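We use cookies to keep this site working and to remember your reading position. Accept | Manage settings

Chapter 8
When the Handover Fails: Faults in Two-Handed Sorting 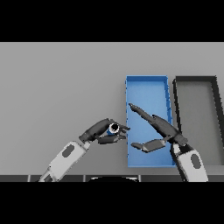
A fault in a two-handed system seldom stays with the hand in which it began. In a single-arm cell, a part that is dropped or held badly is a local matter. The arm stops, the part is recovered, and the cycle starts again. When two arms share one workspace, each arm plans its motion on the assumption that the other is where it should be and holds what it should hold. If either assumption is false, both arms may continue for a time in good order toward a collision, a crushed part, or a part released over bare table.

This chapter is concerned with faults of that kind. Chapter 7 treated the grasp as an event belonging to one hand. The present chapter treats the grasp, the approach, the transfer and the release as a single sequence in which responsibility for the part passes from one controller to another. The student should be familiar with the state diagrams introduced in Chapter 5 before going further.

8.1 The Wilwood Line Stoppage

In March of the year before this edition was prepared, a sorting cell at the Wilwood parts depot stopped 74 times in a single production run of 400 cycles. The cell used two arms fitted with multi-fingered hands. One hand was to pick up a small cylinder and bring it to the side of a tray, and the other was to receive it and set it down in the tray assigned to its type. The control software had been supplied by Kerico and had passed its acceptance tests.

No person was hurt and no equipment was lost. The stoppage is studied here on account of the way it was first explained. The operators' log recorded nearly all of the stops as "dropped part." On the strength of that entry, the maintenance department replaced the fingertip pads on the receiving hand. The rate of stoppage did not change. The pads were replaced a second time, with a softer material, and the rate rose slightly.

A later review of the joint records showed that in most of the logged cycles the receiving hand had never closed on the part at all. It had reached its waiting position over the tray, open, and remained there. The giving hand had come up to the wall of the tray and paused. After a fixed delay, the giving hand released. The part fell outside the tray and rolled, and the cell stopped when the count of parts in the tray failed to agree with the count of parts picked.

The log was accurate in one respect: the part had been dropped. It gave the final event in the chain and left out the earlier ones. Section 8.3 returns to the question of how a log should be written so that this does not occur.

8.2 Three Classes of Transfer Fault

For the purposes of this book, faults in transfer are divided according to the point at which the two controllers first disagree.

A position fault exists when one arm is outside the region in which the other expects it to be. The error may be very small. At Wilwood, the tray fixture had been moved during cleaning and fastened again at a slight angle. The receiving hand took its position from the tray, while the giving hand took its position from the table. Each was correct by its own reference, and the gap between them was wide enough that the receiving fingers could not reach the part.

A state fault exists when one controller holds a false belief about what the other is doing. The giving hand at Wilwood released on a timer. The timer had been added during commissioning to prevent the cell from waiting without end, and it was left in place when the cell entered service. Its effect was to treat silence from the receiving hand as consent.

A clearance fault exists when both arms are where they should be and both beliefs are correct, but the paths between positions cross. Such faults are common where one hand must work above a tray while the other approaches the same tray from the side. They are easily overlooked in simulation if the model of the hand is simplified to a box, for an extended thumb may reach well beyond the volume that the box allows.

The three classes are often found together. The position fault at Wilwood would have caused a harmless wait had the state fault not been present. The student should resist the practice of naming one of them as the "real" cause.

8.3 Rules for Release

The following rules are drawn from the Gotanard handbook on shared workspaces and are used throughout the remaining exercises.

1. The giving hand shall not release until the receiving hand has reported contact and the report has been confirmed by a measured load.

2. A delay that expires shall lead to a hold, never to a release.

3. Both arms shall take their positions from the same reference. Where this cannot be done, the difference between references shall be measured at the start of each shift.

4. The log shall record the first disagreement between controllers as well as the event that stopped the cell.

Rule 2 is the one most often broken in practice. A cell that holds is a cell that is not producing, and there is steady pressure to let it clear itself. Where an operator may reach into the workspace, a held part must also be treated as a hazard. Entry is permitted only after both arms have been placed in the safe state described in Section 8.6.

Related chapters
Chapter 5: State Diagrams for Shared Tasks
Chapter 7: Grasp Failure in a Single Hand
Chapter 9: The Georgiou Method for Fault Trees
Appendix 2: Sample Stoppage Logs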